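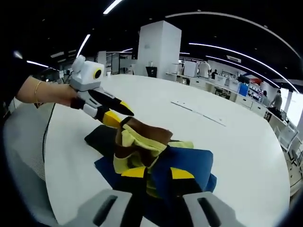
**FOR IMMEDIATE RELEASE**

May 7, 2019

# Beddoe Opens a Folding Room for Anyone With a Pile of Laundry

Beddoe, the neighborhood laundry run by Kellance, has opened a folding room next to its washers and dryers. It's free to use, you don't have to wash your clothes here to come in, and we're very happy with how it looks!

The idea came from watching people at the old counter. It was long, narrow and always full, and most customers gave up and stuffed their clean clothes back into the bag. We asked them what they'd like instead. We got 268 replies, and the answer that came up again and again was a real table with space to walk all the way around it.

So the new room has 4 round tables with smooth white tops. Round turns out to be great for sorting. You drop the heap in the middle, pull pieces toward you, and set your stacks wherever there's space — there's no far corner to stretch for. Two people can work from opposite sides without bumping elbows, and dark socks are easy to spot against the white.

The room opens with a short class called Start With the Heap. Each session takes 20 minutes and has space for 6 people. Bring whatever is in your basket, the more tangled the better. We'll cover:

- pulling a mixed pile apart without making three new piles
- finding the shoulders of a shirt that has been bunched up or turned inside out
- folding T-shirts so they stand up in a drawer
- what to do with thin, slippery tops that won't hold a crease

Fitted sheets get their own session, by popular demand. That one uses two tables and a lot of patience, and people at our trial evenings laughed more than we'd expected at a laundry.

The tables were made by Lornik, a small workshop that also built the shelves along the wall. Clustine supplied the cotton bags we keep by the door for single socks and anything else left behind. If you're missing a sock, please look there first. The collection is growing quickly.

Classes are free through September, with a sign-up sheet at the front desk. Outside class times the room is open whenever the laundry is, and the tables are first come, first served. Please wipe yours down when you finish and keep drinks on the shelves. Children are welcome, and they're often better at matching socks than the adults.

**About Beddoe**

Beddoe is a self-service laundry with a drop-off counter and, now, a room for folding. It is owned and run by Kellance.

**Press contact**

Kellance press office. Reporters are welcome to visit the folding room or join a class — bring laundry.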